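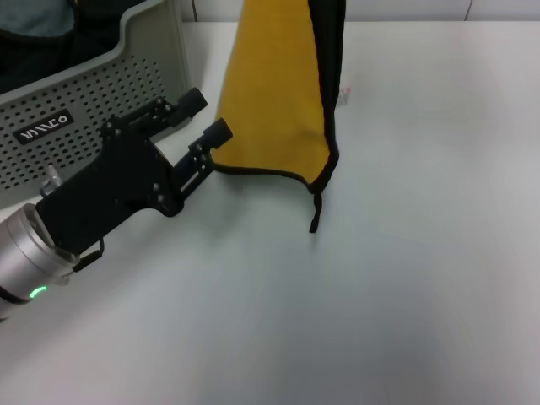 4.2 The kit under review and the test task

The Novar kit is sold by Horkuvham as a ready package for small laundries and repair shops that wish to try automatic handling of cloth. It contains a mounting set for the arm, a two-finger gripper, a depth camera with its bracket, and a licence for the planning software. The arm itself is not part of the price. We bought the kit in May through the usual sales channel, and the company had no influence on the tests.

As the task we chose the sorting of cloth items between a table and a perforated plastic bin. Cloth is a difficult material for this class of gripper. It has no fixed shape, the edge is often thicker than the middle, and a grasp that looks correct from above may hold only one layer. The protocol was written by Konstantinidis and follows the one used earlier at the Tunside laboratory, with a smaller set of items. Each of 29 items was presented in 2 starting positions, and the operator did not correct the position after the trial had begun.

The mechanical installation was simple. The camera bracket sits at the wrist, above the gripper, and all screws could be reached with the key supplied. We had more trouble with the manual, where the order of the calibration steps in the text and in the drawings is not the same. Balaskas, who had not worked with this software before, completed the calibration after 18 minutes when she followed the drawings only.

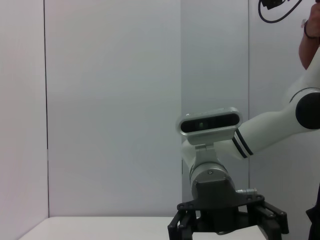 Figure 3. Arm with the depth camera on its bracket and the two-finger gripper below, fingers open.

The supplier recommends to keep the working surface plain and of one colour. We followed this advice during the main series. A light surface gave good contrast with dark cloth and with strong colours, but for pale items the software sometimes placed the grasp point outside the cloth. These cases were counted as failed trials, although the arm had moved exactly as it was told.

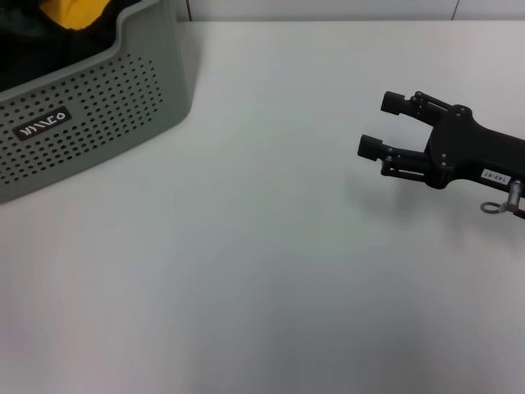
The maximum opening of the fingers was left at the factory value. A smaller opening would shorten the closing time a little, but then thick hems were pushed away instead of being taken between the pads. The software permits a different value for each class of item, and a shop with only one kind of product would probably profit from this. We did not use it, as our items were mixed.

One further point concerns the support service. The basic contract allows 400 calls to the remote planning server per month, and every new attempt at the same item is counted as a separate call. For our test this was enough. A busy shop would reach the limit early - and the price list does not say clearly what happens after it. We asked Horkuvham for the conditions in writing and report their answer together with the running costs in Section 5.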